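Zalloser Stone-Look Bench Wrap - Charcoal Vein

Home / Surfaces / Bench and Table Coverings / Stone Look

$60 per roll
Roll length: 3000 mm
Finish: Satin
Colour: Charcoal Vein (also in Bone, Fog and River Green)
Backing: Peel-off paper with a printed grid
In stock at the Carby shop and online

I've been selling bench coverings for a long while now and I still get more questions about the dark marble look than everything else put together, so I've given this page a proper rewrite. Grab a cuppa, it's a long one!

Zalloser is a self-adhesive wrap for flat indoor surfaces. Desks, craft benches, laundry tops, the shelf under the telly, that tired old sideboard you can't bring yourself to put out on the nature strip. It peels, it sticks, and if you're gentle with a hairdryer it comes off again when you're sick of it. I've had Charcoal Vein on my own sewing table for ages and the only mark on it is where I left a hot iron face down (my fault entirely, please don't do that).

What I like about the charcoal is that it's a soft dark grey and stops well short of black. Full black shows every crumb and every bit of cat hair. The veining is thin and a bit wandering, which helps hide joins, and it means a big surface doesn't look like a chessboard. I do stock a black one from another maker if you really want it, but I'll probably try to talk you out of it at the counter.

People worry that a dark bench will make a small room feel poky. I had the same worry. In my experience it comes down to the walls - keep them pale and the dark top looks deliberate. You can even go quite wild with a black-on-white print behind it, scribbles and loops and all that, because the grey is quiet enough to sit under it. Try the same print over a honey-coloured timber top and it's a different story.

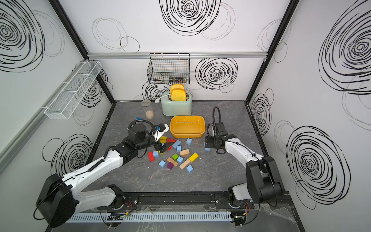

Dark grey marble pattern with fine white veining, black edging along the walls.

Speaking of edging, please don't skip it. A raw edge of wrap butted into a wall will collect dust and lift sooner or later, and once it starts lifting you'll pick at it, I know you will. Black edge strip suits the charcoal best. White strip suits Bone and Fog. River Green is trickier and I'd bring a sample home before choosing. We sell the strip by the metre at the counter, or in flat packs online, and it cuts with ordinary kitchen scissors.

How much do I need?

Measure the length and the depth of your top, then add enough to fold over the front and tuck under. I allow 300 mm extra on the length for a first-timer, which sounds greedy until you've cut one short. If your bench is longer than a single roll you'll need a join, so order both rolls together and ask us to match the batch. We do this by hand in the shop and it's no bother. Ordering the second one months later is a gamble, the grey can shift a touch between print runs.

Keep your offcuts! They're great for drawer liners and for practising corners.

Putting it on

Clean the surface first, then clean it again. Sugar soap, a rinse, and leave it overnight to dry. Any grit under there will show up as a pimple, and satin finishes are cruel about pimples. Fill dents with a fine filler and sand them back. If the top is bare chipboard or unsealed timber, give it a coat of the Hutapea primer, otherwise the glue soaks in and the corners let go.

Lay the wrap out loose and weigh it down with books for an hour or so if it's been rolled up in a cold car. Peel back a hand's width of the backing, line that bit up, and press it down. Then work forward a little at a time, pulling the paper with one hand and smoothing with the other. A helper is handy on a long run. I've done plenty alone, with a good deal of muttering.

For smoothing I use the Zistov felt squeegee. A bank card in a sock does the same job on a small table, but on a full bench your wrist will thank you for the squeegee. Little bubbles can be pricked with a pin and pressed flat. Big ones mean you need to lift it and go again, which the glue will let you do for the first few minutes.

Corners: warm the wrap with a hairdryer until it goes floppy, stretch it over, hold it, let it cool. Trim underneath with a new blade. A new blade, please, not the one that's been opening boxes in the garage since last December.

Looking after it

Warm water, a drop of dish soap, soft cloth. No cream cleansers and no scourers. Turmeric and hair dye will both stain if you leave them sitting, and so will some cheap red serviettes when they're wet. Put a trivet under anything hot and a board under anything sharp.

Where I wouldn't use it

Outdoors. Inside a shower. Right up against a cooktop. Over flaky paint, which will just come away and take the wrap with it. And have a think before using it in a rental - it has come off cleanly for me from laminate and glass, but old varnish is a lottery, so test a patch somewhere out of sight and leave it a week.

Things people ask at the counter

Can it go over tiles? It can, but you'll see the grout lines through it. Fill them first if that bugs you.

Does it feel like stone? No, it's smooth and a bit warm to the touch. From standing height the look is pretty convincing, and once you put your elbows on it you'll know.

Can I write on it? Chalk wipes off. Felt pens mostly do too. Biro leaves a dent.

Will it fade? Mine sits beside a north-facing window and the vase has left a faint lighter-darker ring, so yes, slowly. Move your things about now and then.

Do you cut to size? In the shop, yes, while you wait. Online orders go out as full rolls only.

Samples and postage

I'll post up to two samples free if you pop your address in the order notes. They're small, so have a look at the bigger display piece if you're ever near Carby (it's on the left as you come in, next to the cork tiles). Rolls are sent in a cardboard tube and I'd rather you left them in it until the day. Unopened rolls can come back for a refund. Opened ones can't, sorry, but if the print's faulty send me a photo and I'll sort it out.

You might also need

Hutapea surface primer, small tin
Zistov felt squeegee
Black edge strip, per metre
Snap-off knife with spare blades
Sugar soap

Page updated 15 July 2018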